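残響の長いホールにおけるコントラバスとドラムスの音量調整について

投稿:ゼローラ・ジャズアンサンブル運営担当 ニア・ダン(Nghĩa Đặng)
2022年2月24日(木曜日)
シェア 12 コメント 3

当アンサンブル「Zerora」は、管楽器、ピアノ、コントラバス、ドラムスによる編成で、地域の公共施設を中心に演奏活動を行っております。このたび、8月に予定しております定期公演の会場をティムデン・ホール(Timden)に変更いたしました。これに伴い、音響面で判断に迷う事項が生じましたので、同種の会場でのご経験をお持ちの方からご助言を賜りたく、投稿いたします。

ティムデン・ホールは、開館からほぼ30年が経過した施設で、もともと合唱および室内楽を主たる用途として設計されたものと伺っております。先日、会場のご厚意により試奏の機会をいただきましたが、客席後方で聴取した限り、残響が相当に長く、次のような問題が認められました。

まず、コントラバスのピチカートの音程が不明瞭になります。低音域の響きが次の音に重なり、ウォーキングベースの動きが一続きのうなりのように聞こえる箇所がございました。舞台上では奏者も共演者もこの現象をほとんど感知しておらず、客席との印象の差が大きいことに一同戸惑っております。

次に、ライドシンバルの音が想定以上に広がり、中音域の管楽器、とりわけトロンボーンの輪郭を覆ってしまいます。ドラムス奏者には音量を抑えるよう依頼いたしましたが、抑えますと今度は演奏全体の推進力が失われ、テンポがわずかに後退する傾向がございました。奏者本人からも、弱音のまま速いテンポを維持することには限界があるとの申し出を受けております。

特に懸念しておりますのは、演目の中心に据えております自主作品「Tai」でございます。本作品の中間部には、コントラバスとドラムスのみで演奏する24小節の区間があり、作曲者は当該区間について、拡声を用いない生音での演奏を強く希望しております。一方、会場備え付けの拡声設備は講演用のもので、音楽用途には必ずしも適さないとの説明を受けました。外部の音響業者であるズーセックス音響(Zusex)に見積りを依頼しておりますが、機材を持ち込むべきか否かについて、当方の内部でも意見が分かれております。

なお、当日の舞台上での音出しは、会場の運用上、開場前の30分に限られます。この時間内に配置の変更と音量の確認を終える必要がございますため、事前に方針を固めておきたいと考えております。

お伺いしたい事項は、以下のとおりでございます。

・コントラバスに小型のアンプを用いる場合、残響の長い会場ではかえって不明瞭さが増すことにならないか。
・ドラムス奏者の負担を過度に増やすことなく、シンバルの広がりを抑える方法はあるか。
・配置の変更のみで、相応の改善が見込めるものか。

予算には限りがございますが、会場側からは、舞台上に布製の幕や敷物を持ち込むことについては差し支えない旨の回答を得ております。客席側への設置物は、避難経路の関係から認められておりません。何卒よろしくお願い申し上げます。

回答1 マリセル・ビジャヌエバ(Maricel Villanueva)

ご質問を拝見いたしました。当方も、石造りの礼拝堂や旧講堂を会場とする小編成ジャズの演奏会に長く携わっておりますので、その範囲で申し上げます。会場を実際に確認しておりませんので、あくまで一般的な見解としてお受け取りください。

最初に検討なさるべきは配置です。残響の長い会場においては、舞台上の距離がそのまま時間のずれ及び音の混濁につながります。通常のビッグバンドに準じて横に広く展開しておられるのであれば、まずこれを改め、リズムセクションを可能な限り密に集めてください。コントラバス奏者がライドシンバルの脇に立ち、ピアノの鍵盤が視野に入る程度の近さが目安となります。互いの音を直接音として聴き取ることができますと、各奏者が無意識に音量を上げる必要がなくなり、結果として全体の音量が下がります。

コントラバスの位置については、背後の壁から十分に離すことをお勧めいたします。壁際、特に舞台の隅は低音が強調されやすく、ご指摘の「うなり」の一因となっている可能性がございます。奏者に同じ音型を反復してもらい、別の方が客席後方で聴きながら、少しずつ立ち位置を前へ移していく方法が確実です。適切な位置が定まりましたら、床に目印を付け、その位置を図面に書き写しておかれるとよろしいでしょう。

また、エンドピンの下の条件もご確認ください。中空の舞台床では床自体が鳴り、低音が意図せず増幅されることがございます。厚手の敷物を一枚挟むだけで輪郭が改善した例を、当方では複数回経験しております。ただし、敷物によって楽器が滑るようでは危険ですので、ストッパーは必ず併用なさってください。

アンプの使用に関しましては、ご懸念のとおり、使い方によっては逆効果となります。低域を持ち上げる目的で用いると、不明瞭さは確実に増します。用いるのであれば低域を大きく削り、指が弦に触れる瞬間の成分を補う程度にとどめるべきです。音量つまみの位置としては、切ったときに初めて入っていたことに気付く、という水準で十分かと存じます。アンプ本体は床に直接置かず、椅子等の上に載せ、客席ではなく共演者の方向へ向けてください。

ドラムスにつきましては、奏者に「小さく」と求めるよりも、道具の変更をご相談なさるほうが円滑です。具体的には、先端の細い軽量のスティックへの持ち替え、径の小さい薄手のライドシンバルの使用、あるいは鋲の付いたシンバルを外すことなどが挙げられます。残響の長い会場では、鋲の音は会場がすでに補っているものとお考えください。バスドラムについては、内部に薄い毛布を入れ、打面側に軽く触れさせるのみで余韻が整理されます。

最後に、テンポの設定でございます。練習場で快適と感じられる速さは、当該会場では速すぎる場合が多くございます。全曲を遅くする必要はございませんが、八分音符の細かい動きが続く曲については、わずかに落ち着いたテンポもあわせて練習しておかれることをお勧めいたします。当日、選択肢があるとないとでは、対応の幅が異なります。

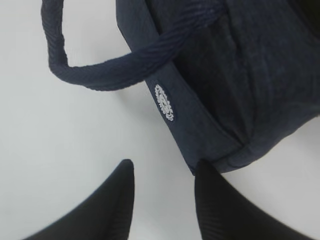
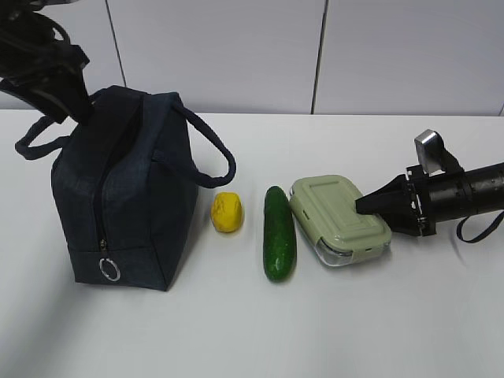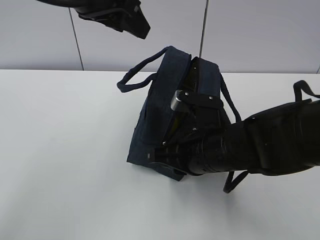
バルタサル・サリナス(Baltasar Salinas)は、配置を優先すべきとする点に異論はないとしたうえで、機材の持込みについては回答1と異なる見解を示しました。以下、本人の投稿を掲載いたします。

回答2

先の回答において、配置及び道具の変更については必要な事項がおおむね尽くされております。私からは、アンプの要否、「Tai」の中間部、及び当日の時間配分について補足いたします。

まずアンプですが、本件に限って申し上げれば、不要であると考えます。理由は音質ではなく運用にございます。音出しの時間が30分に限られている状況で調整対象を一つ増やすことは、他の確認事項を圧迫いたします。アンプの低域をどの程度削るべきかは会場で鳴らさなければ判断できず、しかも空席の状態と満席の状態とでは響きが変わります。客席に聴衆が入りますと、中高域は相応に吸収されますが、低域はさほど減りません。すなわち、リハーサルで適切であった設定が、本番では低音過多となるおそれがございます。人の手による加減であれば、奏者が演奏中に修正できます。

ズーセックス音響への見積り依頼については、直ちに取り下げる必要はございません。拡声機材一式ではなく、司会用マイクロホンの調整と、客席後方での聴取を担当する技術者一名の派遣に内容を改めてはいかがでしょうか。演奏者以外の耳が客席に常駐することの効果は、機材の追加に勝ると考えております。

次に「Tai」の中間部でございます。コントラバスとドラムスのみの区間ということであれば、残響はむしろ味方となり得ます。他の楽器が休止しているため、混濁の要因は二者の音符の密度に限られます。作曲者の同席のもと、次の点をご検討ください。

・コントラバスの音価を短めに取り、左手で余韻を止める箇所を譜面に明記すること。
・ドラムスはスティックではなくブラシ又はマレットを用い、シンバルの打点を楽句の区切りに限ること。
・区間の直前に全合奏の強奏がある場合、その響きが減衰するまでの間合いを設けること。

最後の点は、実際の演奏会で最も見落とされやすい事項です。強奏の残響が残っているうちに二重奏へ入りますと、冒頭の数小節は客席に届きません。フェルマータ又は短い休止を加えることについて作曲者の了承が得られるのであれば、それだけで聴取上の印象は大きく変わります。了承が得られない場合には、強奏の最後の音を楽譜上の長さより早めに切ることで代替が可能です。

持込みの可能な布類につきましては、ドラムスの背面及び側面に幕を配置することが有効です。ただし、薄い布では高域のみが吸収され、低域はほぼそのまま残りますので、音が暗くなったにもかかわらず混濁は解消されない、という結果になりかねません。ひだを多く取った厚手の幕を、壁に密着させず、間隔を空けて吊るか立てるかしてください。透明の遮音板は、ジャズの小編成では奏者間の直接音を妨げるため、私は推奨いたしません。

当日の時間配分については、曲を通すことを目的となさらないことが肝要です。最も音量の大きい箇所、最も音数の多い箇所、及び「Tai」の中間部の入りの部分のみを確認し、その他は奏者の判断に委ねるのがよろしいかと存じます。舞台上での議論は時間を費やしますので、客席からの指示は一名に集約し、他の方のご意見はその方を通じて伝える方式をあらかじめお決めください。管楽器の個人的な音出しは、控室で済ませておく旨を出演者に周知しておく必要もございます。

なお、可能であれば本番前にもう一度、リズムセクションのみで会場を短時間借用なさることをお勧めいたします。全員が集まる必要はなく、所要の確認は少人数で足ります。その際は客席の中央と後方の双方に録音機を置き、後日比較なさるとよろしいでしょう。録音では残響が実際より多く聞こえる傾向がございますので、絶対的な評価にはお使いにならず、配置を変えた前後の違いを見る資料としてお扱いください。

回答3 エフレン・アキノ(Efren Aquino)

残響の長い会場であれば、会場の変更をご検討になるのが最善と考えます。ジャズは響きの少ない場所で演奏されるべき音楽であり、無理に合唱向けのホールを使用する必要性が理解できません。

変更が困難な場合は、エレクトリックベースに持ち替えれば問題は解決いたします。ドラムスについても電子式のものを使用すれば、音量は自由に調整できます。以上です。

回答3に対するコメント レメディオス・シソン(Remedios Sison)

質問者は会場を既に決定しておられ、また、作曲者が生音での演奏を希望している旨も明記されております。楽器の変更は前提条件に反しますので、ご回答の際は質問文をご確認いただきますようお願いいたします。

あわせて、電気楽器であっても残響の長い会場では低音の混濁が生じます。音源の種類にかかわらず、会場に放出された低音は同様に残ります。音量を下げることはできますが、その点は生楽器でも奏法により一定程度対応が可能です。

質問者による追記 ニア・ダン

皆様のご丁寧なご回答に、厚く御礼申し上げます。

内部で協議いたしました結果、コントラバスのアンプについては持込みを見送り、まずは配置の見直しと敷物の使用により対応することといたしました。ズーセックス音響に対しては、回答2のご提案に沿って、客席での聴取を担当していただく形での再見積りを依頼しております。

「Tai」の中間部については、作曲者に照会いたしましたところ、休止の追加には応じかねるものの、直前の和音を短く切ることには同意が得られました。ブラシの使用については、奏者と作曲者の間で引き続き検討中でございます。鋲付きのシンバルは奏者の愛用品であり、外すことに若干の抵抗があるようですので、会場で両方を試したうえで決定する予定です。

リズムセクションのみの事前確認につきましても、会場に空き状況を問い合わせております。背面の幕に関し、吊下げに適した簡易な支柱をご存じの方がおられましたら、引き続きご教示いただけますと幸いです。本質問は、当面、受付中のままといたします。

このページを共有する 24件

お問い合わせ | 利用規約 | © 音楽活動相談窓口 運営事務局 | ページの先頭へ戻る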